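Review: Keltham Planner, a Task and Motion Planning Package for Simulated Kitchens

Prepared for the Brinstead software evaluation series by Ostap Yurchenko

Keltham Planner is a software package that turns a short written task, such as putting an item away, into a sequence of arm motions and gripper commands. It is sold by Dravdale as an add-on to an existing simulator and does not include one. This review covers the desktop edition, which was evaluated in June on a single workstation.

Installation took 20 minutes. The package reads standard arm and scene files, and our existing kitchen scenes loaded without changes. The setup guide is clear on most points, although the section on joint limits refers to a menu that is no longer present in this edition.

The evaluation consisted of 426 planning requests, divided among pick, place, and open or close tasks. Each request was allowed a limit of 4,000 search steps. Requests that reached the limit were recorded as failures, even when a partial plan was available.

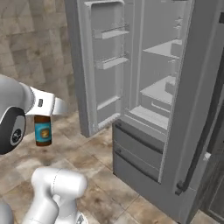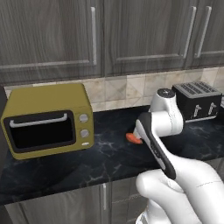 Grasp selection is the strongest part of the package. The planner scores each candidate grasp on its own and then checks whether the same grasp can be used at the place location. Upright containers are a useful test of this second check. With the small brown glass bottle pinched at its top, the arm must still fit past the open refrigerator door and its shelves, and a grasp that looks sound at the counter can leave no path to the cabinet interior. Keltham Planner discards such grasps early. Low, flattened items make a different demand, as with the small orange object near the countertop between the toaster oven and the toaster, where clearance beneath the fingertips matters more than reach.

Collision settings are less satisfactory. The safety margin is a single value for the whole scene. A margin wide enough for a door is often too wide for a shelf, and users will find themselves changing it between steps. The competing Rajan toolkit allows a margin for each object - a feature we would like to see adopted here.

The plan viewer deserves mention. Each step can be replayed, paused, and edited, and the reason for a rejected grasp is given in plain words. Logs are saved as text. On 7 occasions the viewer closed when a scene was reloaded during playback, but no saved plans were lost.

The package is recommended for teams that already maintain their own scenes and need readable plans. Teams working mainly in tight spaces should request a trial license before purchase.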